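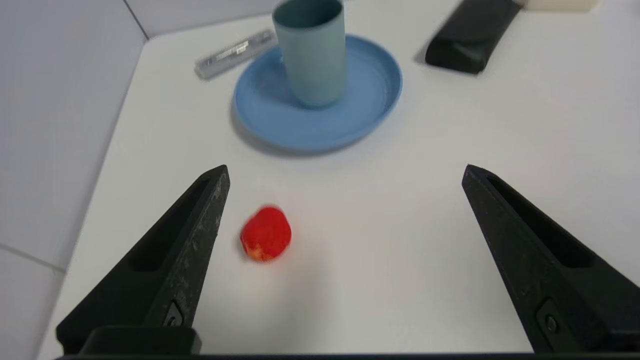
Figure 7.1 A small red object on a tabletop, between two open gripper fingers.

Chapter 7
Who Says It Swings? Counting the Crowd in Live Music

Concert histories are full of numbers, and most of them deserve a second look. A poster promises the biggest night of the season. A memoir recalls a line down the block. The newspaper, which may have sent no one, prints whatever the promoter phoned in. By the time the story reaches a textbook, it has hardened into fact.

Take the Clulwood Ballroom. For years its June dance concerts were said to draw "over 1000" people, and the phrase turns up in liner notes, in two local histories and on a plaque by the side door. Magdy Lahlou went through the door receipts for one of those nights and found 982 paid admissions. That is close enough to make the legend look honest. But the receipts cover both the early and late shows, and many dancers bought a ticket to each. The floor itself was licensed for 300.

Does it matter? Fans of the Cokell Orchestra tend to say no. The band was loud, the room was full, and who cares about the arithmetic? The trouble is that the same loose habits shape claims about the music. We read that the Cokell brass section "changed the way everyone played," a sentence that names no player who changed and no record on which we might hear it. We read that the band had 22 members at its peak, a figure that seems to include the bus driver.

Lamduan Saithong offers a more careful approach in her study of the Plurkside clubs. She begins with payroll sheets, then set lists, then recordings, and treats interviews as the last source to consult. Some readers find this cold. Her critics have a point when they say that payroll sheets leave out the guests who sat in for free, and she has not fully answered them.

In this chapter we look at four kinds of evidence: tickets, pay records, reviews and memory. None is safe to use alone. Section 7.1 starts with the Chowdary scrapbooks, a collection that is often quoted and seldom checked.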